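Our lab's bench rules fit on one sheet now. Gripper parked above lid height before anyone reaches in. Caps screwed on before a run starts. Log the object set by number, even if it's the same as last time.

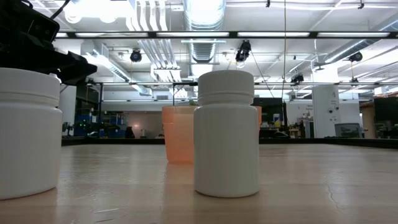
Page 3 of 40

I'd add one more: keep tall bottles from hiding cups. The Brestevow sheet leaves spacing up to the operator, and I'd like a fixed gap written in by March. Zivo has one in theirs and I may just copy it.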